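Toy Food, Play Plates and Where It All Goes: Tips for a Kitchen Table That Gets Played On

5 Oct 2021

I love a good pretend bakery. If you have small kids in the house you probably have one too, whether you set out to own it or it arrived one birthday at a time. Ours started with a box of play donuts and has spread into cookies, a cardboard cash register and more plates than we use for real dinners! After a few years of picking icing-colored things out from under the fridge I've landed on a handful of habits that keep it fun, and I get asked for them often enough that they should be in one place.

Start with a mat

My favorite tip, and the cheapest. Put a placemat down before anything else comes out. A dark woven one is wonderful for this. Pale little donuts stand out against it, it doesn't slide much on wood, and it tells kids where the shop is. They won't stay inside the edges (mine never have), but things drift back to the mat in a way they don't on a bare table.

Woven mats do collect crumbs, the real kind, so take yours outside and give the back a few good smacks. If it curls at the corners, lay it face down under a stack of cookbooks overnight. I have a pair from Brodulia that have been through this more times than I can remember and they still lie flat.

Two plates, two colors

Please try this one! Give each batch its own plate, and make the plates different colors. Pink and blue, red and white, whatever you've got. Straight away there's a game in it: these go on the pink plate, those go on the blue. Kids who would never dream of tidying will sort happily for ages if there's a plate to fill.

We began with one big platter and it was a mess, everything in a heap and arguments over who had touched what. With smaller plates there's room for a few pieces each and a bit of space left over, and that bit of space is what makes a child want to add one more. 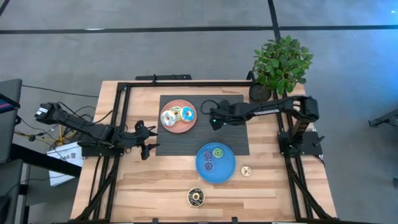
Sorting by icing is the obvious way to go, but don't stop there. Try plain against drizzled, stripes against no stripes, dark against light, the customer's favorites against the ones left for tomorrow. You can also call out orders from the sink while you're doing the dishes – "one green and one with brown drizzle, please!" – and you've bought yourself time to scrub the big pan.

Stacking is fair game too. Two donuts balance nicely, three is a triumph, and after that I move the water glasses.

Washing the pieces

How you wash toy food depends on what it's made of, so look at the packaging if you still have it.

Hard plastic: a bowl of warm water, a squirt of dish soap, an old toothbrush for the grooves. Rinse and leave on a towel. Anything hollow with a seam should only be wiped, as water gets in and then sits there.

Painted wood: a cloth wrung out until it's barely damp, then a dry one straight after. Never soak it.

Felt: a lint roller does nearly everything. For sticky spots, dab with cool soapy water and let it dry on a rack, away from the heater.

Play plates go in with the regular dishes here, on the top rack. I ruined one on the bottom rack in April and it now rocks like a boat. It's still the most popular plate in the house.

Looking after the table

A butcher-block table is a lovely thing to play on. All those tan and brown strips hide a multitude of sins, but they do like a little care. Wipe spills as they happen, go along the grain, and dry it afterward. When the surface looks dull or feels rough, rub in some food-safe mineral oil, leave it overnight and buff it in the morning. I use an old T-shirt cut into squares.

For marker, try a dab of baking soda and water on a soft cloth before you reach for sandpaper. Test it somewhere out of sight first. For dried-on play dough, wait until it's fully hard and lift it off with a plastic scraper – the sort that comes with a baking stone is ideal.

A potted plant on the table makes the bakery feel like a proper café, and I'm all for it. Put a saucer under the pot and lift the whole thing now and then to check that no water has crept underneath. A ring on oiled wood can go quite deep.

Putting it away

One lidded box for the food, and the plates stacked on top of the box. That's our whole system! I tried a Coppens organizer with 22 little compartments and the kids used it exactly once. An open basket works as well if you've got a shelf for it, and the Juseo ones fit under our bench with room to spare.

Roll the mat up with the smallest pieces inside and slip a hair tie around it. Next time, you unroll it and the shop is open.

If you feel like you have 1,000 pieces of pretend food, put half of them in a closet for a while. When they come back out they're as exciting as new. We swapped our donuts for a Susiritz vegetable set over the summer, and the day the donuts came back there was actual cheering.

Next up I want to write about play kitchens that fold flat, as we're trying one in the hallway at the moment and I have a lot to say about the hinges.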